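Home & Garden > Paint and Color
Posted by jerville_basement, 14 Feb 2024
18 replies hidden, 2 shares

**Gray and light blue in a big basement room, where does the blue go?**

Hi everyone! We finally have our basement in Jerville dry, drywalled and primed and I am so excited to get to the fun part. It's one long room, around 660 square feet, with two small windows up high and a concrete floor we're leaving alone for now. I've had my heart set on gray with a light blue for ages.

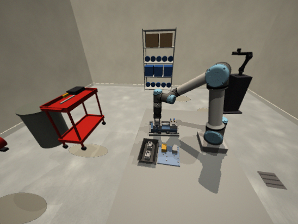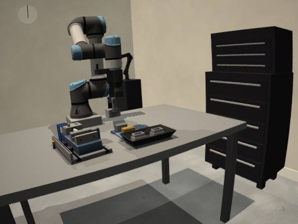 Gray with light blue in both, and in the second one a gray-beige wall meeting a cream one at the corner.

So what I'd love to know is how much blue is enough! My first idea was blue on all four walls and gray on the trim and doors. My sister-in-law thinks that will feel like the inside of a cooler, and wants gray walls with only the doors and the built-in shelves in blue. The room gets used for everything (sewing at one end, a ping-pong table at the other, and a couch in between that two teenagers basically live on). I'm also stuck on whether the ceiling should be plain white. It's low, a bit over seven feet, with one boxed-in duct running the whole length.

I have the paint shop in Idgate on my side and they'll mix anything, so colors from any brand are fine. Thanks so much!

**sandpaper_sunday**

Ooh, fun project! I'm with your sister-in-law, sorry. Gray on the big areas, blue on the small ones. We did ours the other way around in our first house and the blue bounced off everything, even our faces looked blue in the birthday photos. When we moved we put a warm gray on the walls and the exact same blue on two doors, a bench and the inside of a bookcase, and I still grin when I walk in there!

A few things I'd do in your shoes:

Pick the gray second. Blues are fussier, so find the one you love first and then hold grays up against it. A gray with a green undertone next to a clear light blue can go muddy. One with a touch of beige in it usually behaves much better, especially in a basement where the light is already cool.

Get sample pots and paint big pieces of poster board, two coats, right out to the edges. Lean one at the sewing end and one at the couch end, and look at them after dark with your actual bulbs in. My favorite blue at noon was my least favorite at dinner time.

Don't box yourself in with one finish either. Eggshell on the walls, satin on the doors and shelves. Teenagers, you know?

For the ceiling I'd take the wall gray and have the shop mix it way down, a quarter strength or so, and run it straight over the duct too. If you paint the duct a different color it turns into the main feature of the room. I speak from experience!

**trurkanden_diy**

white ceiling. always white. cheaper too, a big bucket of flat white covers a lot and you can touch it up forever

**old_brushes**

Lots of good stuff in the first reply, and I'd add one wild idea. Two wall colors! Use the gray on the long walls and a soft cream on the short wall behind the couch, then let the blue turn up in small spots through the whole room. Cream warms up a cool pair like yours beautifully and stops it feeling like an office. Cut your corner line with a good angled brush and a steady hand. Tape bled on me every single time until I started running a thin bead of the first color along the edge, letting it dry, and then painting the second color over it. Gorgeous crisp line.

Also, swap the bulbs before you buy a drop of paint. I spent over $100 on repainting a den that only needed warmer bulbs. The gray I'd hated was lovely the whole time.

Please come back with pictures, I'm dying to know which blue you go with!

Filed under: basement, gray, light blue, low ceilings
7 people found this page helpful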